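**Bimanual cell, ball and tray task - notebook, February, Sunday afternoon**

Goal for today: record demonstrations of the "fill the tray" task with both arms, by teleoperation. The right arm brings the ball, the left arm works near the tray. Yolanda Ortuño started the recording program before lunch and I took over the handles after.

Startup was normal. Both arms homed without error. I checked the zero of the leader handles against the followers and the left wrist had a small offset again, same direction as last week. I repeated the zeroing and it went away. I still think the clamp screw on the leader side becomes loose when we park it with the wrist bent. To do: mark the screw with paint, so we can see if it turns.

I changed one setting before recording. The gripper command from the Desterov handle was too sensitive at the end of the trigger, so the fingers closed with full force also when I pressed only a little. I made the curve more flat at the end. Now I can hold a soft object without squeezing it so much. Yolanda tried it too and she prefers the new curve, but she says the opening feels slow. We keep it for this batch and do not touch it in the middle, otherwise the data is mixed.

Rules for this batch, for whoever continues:

- Start each episode from the home pose, both grippers open.
- Right arm takes the ball first. Left arm waits close to the tray, fingers open.
- Do not drag the ball on the table. Lift, then move.
- If the ball rolls away, stop the episode and mark it as failed. Do not save a rescue with the rest, we want those in the separate folder.
- Move at the speed you would use with your own hand if you were a little tired. Fast demonstrations look good, but the Uvus policy copied the jerks last time.
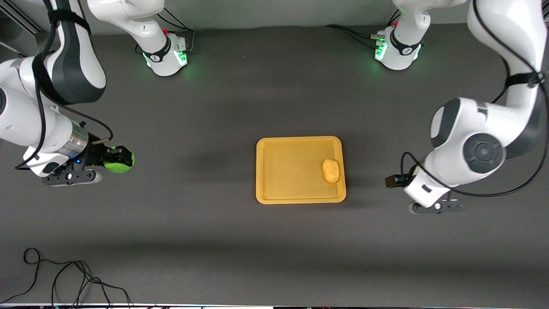 *Right arm with the green ball in the gripper, still away from the tray. Left arm waiting open on the tray side.*

The long move from the pick to the tray is where I make the most mistakes. My hand wants to go in a straight line, and the elbow of the right arm then comes near its limit and the follower slows down. If I bring the hand a little toward the back first and then go across, the motion is smooth. I wrote this on the whiteboard also. It is a habit of the person more than a problem of the robot, but the policy will learn the habit, so we should all use the same path.

Count at the end of the day: 20 episodes saved, 3 marked as failed. Two of the failed ones were mine (ball dropped early, I released the trigger when I changed my grip on the handle). The other one was a recording problem, the file has a gap of 2 seconds in the left joint states. I left it in the failed folder with a note.

The target is 100 good episodes before we train anything. Castaño asked if we can mix in the older set from the Truvel handles. My opinion is no - the trigger curve is different and the operators held the ball much lower. Maybe as a second experiment.

Next session:

- paint mark on the left leader clamp screw
- move the ball start position between episodes, today I put it almost always in the same area
- ask Yolanda to check the time stamps of the episode with the gap
- try the opening speed of the gripper a bit higher, only on a test, not saved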